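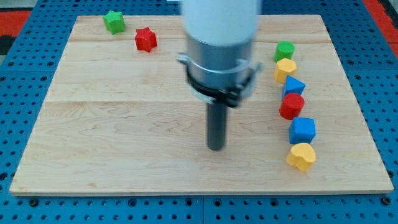
Any edge-glued maple board will cup within one heating season, a reader objected after the first notes on the Obura went up, and a set of blocks will only show how badly. The objection is reasonable. Glued maple does move, and a work surface that has moved is a poor place to stand small parts. The board has now been in daily use through one heating season and most of a summer, so the question can be answered with a straightedge.

Obura Maple Work Board and Gollier Painted Shape Blocks
Reviewed 21 October 2019

Both items were bought from Farport at the normal price, in separate orders. They are reviewed together because they are used together: the board as a level surface for sorting and lining up, the blocks as the things sorted.

The board

The Obura is a plain rectangle of light maple assembled from several planks. There is no juice groove, no handle cutout and no printed logo on the working face. Mine has one long seam across the middle and another, much fainter, toward one long edge. Color match between planks is good. The grain is wavy and soft in contrast, with a few slightly darker streaks, and under flat light the fainter seam takes a moment to find.

Flatness on delivery was checked with a steel rule set on edge, along both diagonals and across the seams. I could not get a sheet of printer paper under the rule anywhere. The same check in November, two weeks after the heating came on, let the paper in at one corner and nowhere else. By spring the gap had closed. I would call that ordinary behavior for solid wood and better than I expected at the price. The reader is correct that the board moved. It did not move enough to rock, and a block stood on end at that corner stayed where it was put.

The seams deserve a separate note. A fingernail drawn across the middle one catches nothing. In winter, with the air dry, I could feel a very slight ridge over a short length at one end, and it has since gone down. No glue line has opened. Anyone planning to slide parts across the board and not lift them should check for this on arrival, as a proud seam will tip a narrow piece.

Finish is the weak point. The factory coat is thin and looks more like a quick wipe of oil than a film. It marks from damp hands, and the first drop of spilled coffee left a ring that had to be sanded out. Do not start with 80 grit, as the leaflet suggests. It cuts maple quickly, leaves scratches across the grain, and takes far longer to remove than the ring did. A fine sheet on a cork block was enough, followed by two coats of hardwax oil on all faces, including the underside. Coating only the top is the usual cause of cupping in boards like this, and the leaflet does not mention it.

Edges are square with a barely broken corner. That is good for butting a rule or a stop against, less good for wrists. I took the near edge down slightly and left the rest alone.

The support under it

I use the board flat on a perforated table with a blue top, and the two suit each other. The holes let air reach the underside, which a solid bench does not. The board is smaller than the table, so a margin of perforated surface is left on all four sides and the odd peg or clip can be parked there. The board has no feet. On this surface it slid a little when pushed from the side until I placed thin rubber dots under the corners. Obura sells these as an accessory. Plain cabinet bumpers from a hardware store do the same job — buy the thinnest available, as the thick ones let the middle of the board flex under a heavy hand.

If the table itself is out of flat, the board will bridge a shallow dip but will rock on a high spot. Check the table first. I returned a Braditz board two years ago for rocking and later found that the fault was a raised fastener.

The blocks

Gollier sells these as a painted wooden set in bright solid colors. The stars are the best pieces. They are thick six-pointed prisms, heavy enough in the hand to feel like tools, and they sit flat. The points are rounded, so they do not dent maple when dropped from a low height. Green and red are easy to tell apart in good light. In dim light they come closer in value than I would like, and a person with red-green color blindness may have to rely on shape alone. That matters in a set where the same shape comes in more than one color.

Cylinders stand upright reliably. The end faces are cut square, and the green one can be spun on the board without walking sideways. I ran a fingertip around the rims of all of them looking for lifted fibers and found one rough place, which a few strokes of fine paper removed.

The complete set in its box weighed 1,128 grams on a kitchen scale. The listing gives 1,000 grams, presumably without packaging, but does not say so. Anyone ordering several sets for a classroom should use the higher weight when working out shipping.

Paint is matte and evenly applied. Matte is the right choice for a sorting surface, as gloss pieces throw reflections that make edges hard to read from above. The drawback is that matte paint holds fingerprints and picks up pencil. A barely damp cloth removes both. Rubbing hard will polish the paint, and a polished patch stays visible from then on. There is some wear at the star points after the months of use so far, with a little bare wood showing on one. No paint has transferred to the board.

Dimensional consistency is fair. Pieces of the same shape differ slightly in height, enough to feel with a rule laid across two of them, not enough to trouble stacking or lining up. I would not use them as spacers or setup blocks.

Use together

The typical layout is a column of mixed shapes down the right side of the board, stars kept at the far left, and the center clear for work. Bright paint on pale blond maple gives good contrast for every color in the set. I tried the same pieces on a dark walnut board and lost the deeper colors at once.

Friction is suitable. After oiling, the blocks slide with light pressure and stop when released. Before oiling they dragged slightly across the grain. If wax is used in place of hardwax oil, apply very little, as a waxed board lets the cylinders skate.

Noise is worth mentioning for shared rooms. Wood on wood over a perforated top is louder than the same board on a solid bench. The rubber dots reduce it. A felt sheet under the board reduces it further, at the cost of the airflow.

Faults found

Board: thin factory finish, poor sanding advice in the leaflet, slight seasonal movement at one corner, short temporary ridge at one seam, no feet supplied.

Blocks: small height differences, wear at the star points, listed weight lower than boxed weight, red and green close in dim light.

Verdict

The Obura is recommended to a buyer willing to spend an evening refinishing it before use. A buyer who wants a surface ready out of the carton should look for one with a proper film finish and feet. The Gollier set is recommended without any preparation beyond a check for rough rims. I have ordered a second box to replace the worn star and to keep the rest as spares.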